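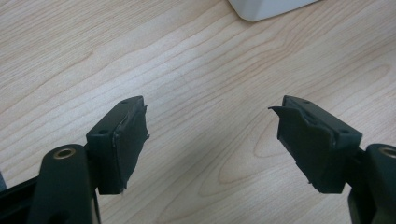
Parkonard Reading Rooms
Progress report to the Beaudoin Fund, 2023-07-05

Thank you again for your patience over the spring, when the lease on the Gestbridge room took so much longer to sign than any of us had hoped. We have had the keys for a good while now, and it has been a real pleasure to see people settle in with a newspaper and stay until closing (one or two have to be reminded that we do close!).

We now have 145 registered readers at Gestbridge, against the 200 we promised you by the end of the grant. Evenings are busy and mornings are still slow, so from August we will open an hour later and stay open an hour longer.

The large-print collection stands at 600 titles. Westerns go out fastest, and we have put aside $287 from the book line to buy more of them, which I hope you'll agree is in the spirit of the thing.

The Wastico room is further behind. The landlord has agreed to fix the heating before the fall, but we have nothing in writing yet, and I would rather not order shelving until we do. May we carry the shelving money over into the next period? A short note from you by the end of August would be plenty of time for us.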